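Two arms are harder than one

Jun 16, 2023 | by Lorena | Robots, Teleop

I've finally had a proper go at driving both arms at once, and I'm so pleased I had to write it up before bed!

Quick recap for anyone new. I've been learning to show a robot simple jobs by remote control, so that it has something to copy later. You hold a pair of handles, you move, the arms on the screen move with you, and every run gets saved. Everything is in simulation for now, in a little setup Zhiqiang put together in April and named Stendska (don't ask me, he likes the sound of it). The job this week is putting a small block in a tray. A toddler could do it. It took me over 24 tries to get a run I wanted to keep.

My trouble was the wrist. I kept coming in at a slant, the fingers would close on one corner and the block would skid off. Octavio watched me do this for a while and told me to stop looking at the gripper and look at the block. Much better! I also slowed right down for the last bit of the way, and my saved runs are far less twitchy for it.
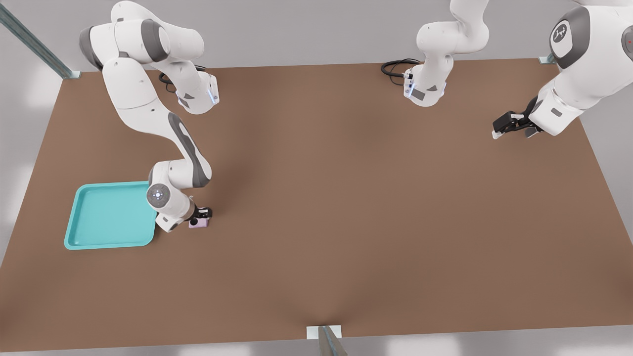 Left arm with the purple block, tray still empty. Right arm hanging back.

The other thing I've learnt is that the idle hand matters. If I forget about it, it drifts, and all that drifting goes into the recording too, so the robot would learn my fidgeting along with everything else. Now I park it somewhere sensible and keep my elbow against my side.

Next I want to try a handover, one gripper to the other and then into the tray. Gervasio reckons I'll need six good runs before it's worth training anything. I'd like double that, and I've got the whole weekend free.

Recent posts
Setting up the handles without swearing
What is a joint limit, and why do I keep hitting it?
Notes from the Clarnolside robot meet-up

Contact | © 2023 Lorena Lucero | Back to top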